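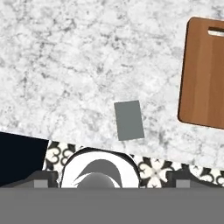
Marble counter, brown wooden board at right.

**Wednesday, August. Board oil trial, second week. Pistemstead shop.**

Started 7:40 a.m. Shop already muggy, door propped, dehumidifier running in the finishing room and making that ticking sound again. Didn't touch the setting. If I start changing the air now I lose the only thing I have been strict about.

The question, for whoever picks up this book after me: does Sollasico seal end grain any better than the plain mineral oil we have used for years? The can says it "locks out moisture." It costs a lot more and it smells like a paint aisle for days. The sales rep left us two cans and a leaflet with a bar chart on it. The bars have no numbers. I taped it inside the cover of this book so I can be annoyed by it regularly.

Noemí Olvera thinks I have already made up my mind. Probably fair. That is why she does the weighing and I only get the letters.

**Blocks**

All maple, same plank, cut one after another and marked in pencil on the long side. Weighed bare they sat close to 201 g, except the two from the end of the plank where the grain starts to swirl. Those were lighter and I threw them out before any oil went on. Writing that down here in case somebody later decides I dropped them for giving the wrong answer. They never gave any answer.

Four groups:

- A: nothing
- B: mineral oil from the drum
- C: Dal Bello wax and oil paste
- D: Sollasico

Noemí shuffled the letters after I wrote that list, so on the shelf they mean something else. She has the key. I can still smell which ones are D, obviously, so the blinding is worth less than it looks on paper. I asked her to put them in lidded tubs between weighings. Helps some.

**What went wrong last week**

Most of it.

First round, the coats went on uneven. I put on B and got bored, and Noemí put on D and didn't, so D had an extra pass on the end grain. You can see it in the oil weights. Any difference we got out of that would have been a difference between her patience and mine. Scrapped.

Second round, we floated the blocks in a tray and they tipped. Some soaked one end, some soaked a side. The water numbers were all over the place and I spent a whole evening trying to find a pattern in them. Found one, too. Then plotted it against tray position and the pattern was where the tray dips at the corner. Scrapped, with some embarrassment.

So this is round three, and I would like it understood that round three is the first one that counts. The earlier sheets are clipped in behind this page and should not be averaged in by anybody who wants more data.

**Method, as done**

1. Same person coats every block (me, supervised).
2. Oil measured by syringe. Same amount on each, all of it on, nothing wiped off until the timer.
3. Cure 127 hours on the wire rack in the finishing room. That was meant to be five days and then the lock on the finishing room jammed. All groups got the same extra time, so I'm leaving it.
4. Each block stands on end in its own jar with 100 ml of water.
5. Out after 2 hours, blotted on both ends, weighed on the Stuver scale.

The blotting is the weak spot. Press harder and you pull more water off the face. I tried setting a brick on top of the blotter for a slow count, and that was much more repeatable than my hand, so it's the brick from here on.

Checked the Stuver against the brass weights before and after. It drifts a little upward as it warms. Leave it on through lunch next time instead of switching it off to save the battery.

**Results so far**

Bare blocks drank the most. Good, that means the jars work.

Mineral oil and the unknown tub I'm calling "the smelly one" came out closer to each other than the leaflet would like. Both took up clearly less water than bare. The smelly one is ahead, I'll admit that, but two of its blocks overlap with the mineral oil group and one is worse than every mineral oil block we have. If I swapped a single block between the tubs the order would flip. I don't call that a finding.

The paste is the surprise. It looked like nothing going on, very thin, and I had assumed it was mostly a way of selling beeswax. It held its own on the first soak. Whether it survives a wash is another matter. Wax sits on top and a sponge with hot water and soap is not kind to it. My guess is it falls back to the pack after the scrub test. Guess is in pencil on purpose.

Noemí pointed out that we are only testing for weight, and that customers don't weigh their boards. They complain about fuzz and about cups (meaning the board going curved, I had to ask). She's right. A block could take on little water and still raise grain. So I ran a fingertip over every dry end face and gave each a score before looking at the weights. The scores barely track the weights at all. Could be my fingertip. Could be that water uptake is simply a bad stand-in for what people mind. I lean toward the second and I don't like it much, given how long I have spent on jars.

**Things I don't believe yet**

- "Locks out moisture." Every coated block gained weight. Slowed, yes. Locked, no.
- "One coat for life," from the back of the same can. Life of what?
- The shop rule that you oil a new board once a day for a week. I've repeated it to customers myself. I went looking through the old books for where it came from and found one line in somebody's handwriting with no numbers near it.
- My own feeling that the drum oil is good enough. It's what I'm used to, it's cheap, and I'm the one scoring the faces.

**Scrub test plan**

Over 100 strokes per block with the nylon brush, warm water, one squirt of dish soap in the bucket, fresh bucket for each group. Let them dry a full day on the rack, then back into the jars under the same rules as before. I want Noemí on the brush this time and me on the scale, so that if there is a hand effect it shows up in a different place than last time.

She wants to add walnut. I said no. One wood at a time until we can get the same answer twice. She wrote "walnut??" on the whiteboard anyway and circled it.

Also wants to know if a thick edge-grain board behaves like our small end-grain blocks. I doubt it very much. End grain is a bundle of straws and we are standing the straws in water. Flat boards get wiped and put away. The blocks exaggerate everything, which makes them handy for ranking oils and poor for telling a customer how often to re-oil. Please nobody quote a number of months off the back of this.

**To do**

- Fill in block weights on the clean sheet, both of us initial it
- Email Sollasico, ask what the bars in the chart are bars of
- New nylon brush (old one has finish on it)
- Move jars off the wobbly shelf
- Find out who keeps shutting the dehumidifier off on weekends
- Label the tubs on the lid AND the side, lids got swapped once already and we only caught it by smell

4:15 p.m. Last weights in. Block with the knot in its corner reads heavy twice in a row. Set aside, not thrown out. Will put it through the scrub with the others and decide afterward.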